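November, late, kitchen

Two weeks now of teaching a robot to clear a table, and I want to put down what I think before somebody at work talks me into thinking something else.

The job is simple to describe. I sit in the chair at Sirkari, put on the gloves, and drive a pair of arms that exist only in software. I clear up the plates and cups, the system records what my hands did, and later a model is supposed to learn from it. The target is 100 good runs from each of us before the end of the month. I have 49. I would argue with "good" for at least 20 minutes if anyone let me, and they don't.

My trouble is with the word teaching. When I taught my nephew to load a dishwasher he asked why the bowls face in. The thing I drive all day doesn't ask. It gets my wrist angles and my finger positions, including the moment this afternoon when I had an itch on my neck and the left arm went wandering toward it. That run passed the checker. So somewhere in the data there is now an itch, filed under tableware.

I said this at lunch and was told it washes out with enough examples. Maybe it does. The Elstead people said the same about their drawer project, and I read their write-up twice looking for the part where they checked. There was one chart, with no numbers on the side.

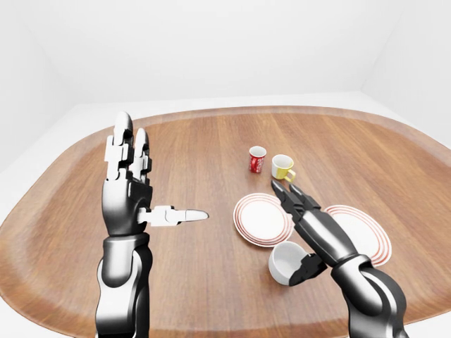 The cups are what get me. With a real cup I know I have it before I have it, from the cold and the little bit of weight coming onto my fingers. In the chair there is nothing. I close my hand and look at the screen to find out whether I'm holding anything. Half of what I'm recording is a person squinting, and I don't see how that comes out the other end as skill. I came home tonight and washed up with my eyes shut as a test. Did fine. One fork on the floor.

The plates are worse in a different way. A flat plate on a flat table is a mean thing to pick up with fingers that can't feel the rim. My trick is to slide it to the edge and get under it there. Ó Conaill, who wrote the guidelines we're all meant to follow (a firm, though I keep picturing one stern man), would rather we didn't slide. Section 2 says lift cleanly. I'd like to see the firm lift cleanly for three hours with its neck going stiff.

To be fair, and I'm trying to be, the playback this morning was better than I wanted it to be. They ran the early model on a table it had not seen and it reached for the mug first, the way I do. I felt something then, and I'm not going to call it pride. Then it closed its grip an inch short and carried nothing, very carefully, all the way across. Everyone clapped. I did not clap.

Nistalness wants 400 runs in the next batch, with real arms in a real kitchen – so says the email, which also says "seamless." I have yet to work with anything that was called seamless in an email. They asked who would like to be considered. I haven't answered. The pay is better and I'd get to hear a plate touch down for once, which I miss more than I would have guessed.

Things to do tomorrow: ask for the low chair back. Ask again whether I can throw out my own bad runs. Take the left glove in, the thumb lags. Buy forks.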